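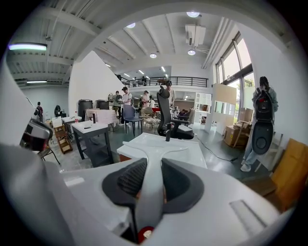

Home | Syllabus | Readings | Handouts | Contact
Last updated 7th July

Workplace Furniture, Handout 2: The Office Chair and Its Claims

Read the Trirkex and Sotovus catalog pages before class. Both use the word "ergonomic" on nearly every line, and neither says what it means by it. Treat it as a sales word until you have a measurement to put beside it.

Mesh backs. A tall mesh back may be cooler in June. Whether it supports anyone depends on the tension and the frame, and you can't judge either by eye.

Headrests. A curved headrest does little for a person leaning forward to type. Ask what share of the day the sitter spends leaning back.

Armrests. Check them against the table, with the chair pulled in. Plenty of good armrests hit the edge and keep the sitter too far out.

The 90 degree rule. Knees, hips and elbows all at 90 is easy to draw and hard to hold for 50 minutes. I don't teach it as a target.

Glossy white tops. They look clean in a showroom. Put one near large windows and check for glare before you praise it.

Floor cables. If a cable runs out from under a chair, the plan put the outlet in the wrong place. Casters and cords don't mix.

For next time: the Bindeo survey reports 3,605 replies and calls its sitters "satisfied." Find out who was asked, and when.

Shares 2 | Comments 0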